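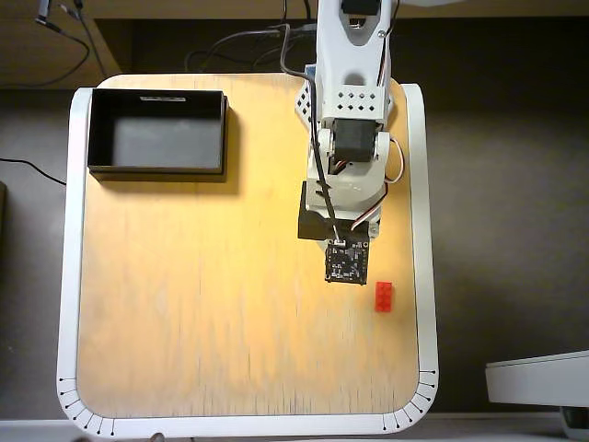

One red brick, one black tray, one wood tabletop.

Sorting the building bricks this month. My nephew Daichi left me more than 1000 of them when he moved to Remulville, all mixed together in two suitcases.

I'm going by color first, then by size. Red is the smallest pile so far, 596 pieces, and most of them are plain 2x4s.

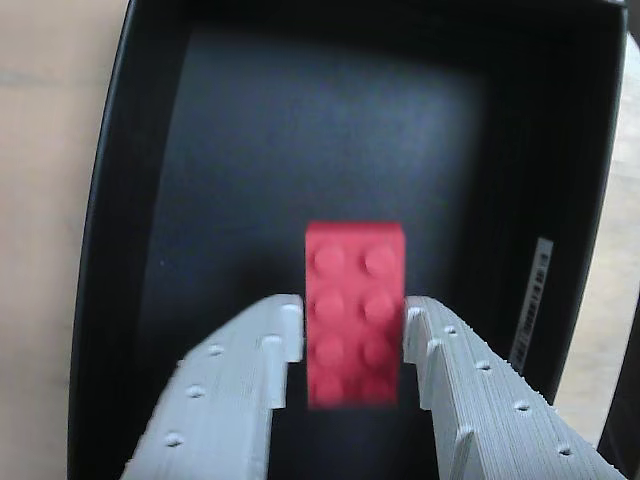 The 2x4s get their own bin. Same for the 2x2s. Anything with teeth marks goes in a jar — there are 20 of those already.

Washing is next. Lukewarm water, dish soap, an old pillowcase to hold them. They dry on a towel overnight.

Sveva Tedesco asked what I'm keeping. The reds and the whites, plus the six flat green plates. The rest goes to the library in Cleseo in January.

If anyone nearby has shallow trays with low sides they don't need, I could use a few more. I can pick up after 6.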